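Home | Plants | Kitchen | Threads | About

Print this thread | E-mail this thread

Posted in July by Bevholm Forager

1/ Lamb's quarters are up all over the lot behind the Bevholm feed store. Same family as spinach and quinoa. Most people here pull it and throw it out.

2/ Pick the top few inches while the stems still snap. Older leaves are fine cooked, but the stems get stringy.

3/ The white dust on new leaves is normal. It makes water bead up, so swish them in a full bowl instead of rinsing under the tap.
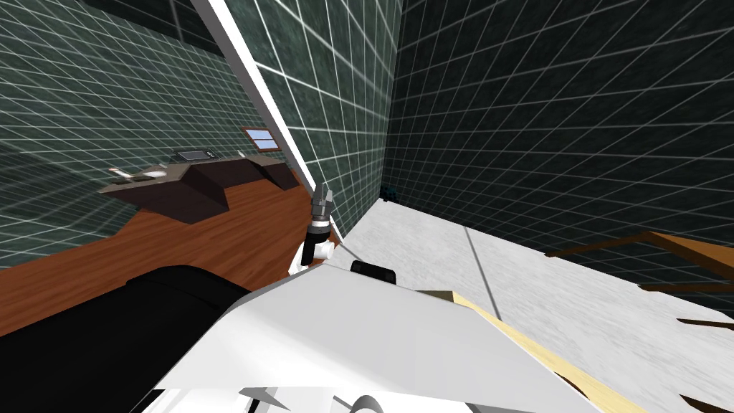 4/ I picked 337 grams this morning. After taking off the thick stems I had 239 grams of leaves. Steamed, that fed two of us as a side dish.

5/ It has oxalates, like spinach. I steam or boil it for a few minutes and don't drink the water. If you get kidney stones, ask your doctor first.

6/ Skip plants near roads, sprayed fields or old barnyards. They take up nitrates from heavily manured ground. 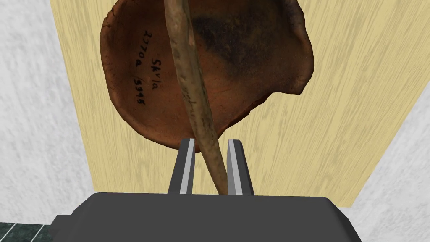 7/ Seeds come in the fall. Rub the dry heads between your hands, blow off the chaff, then soak and rinse — they're bitter otherwise. I got 300 grams from 9 big plants last year.

8/ I mix the ground seed into flatbread, one part to four parts wheat flour. More than that and it gets crumbly.

9/ Next up is amaranth, once the patch on Intarasuk Road is tall enough to pick.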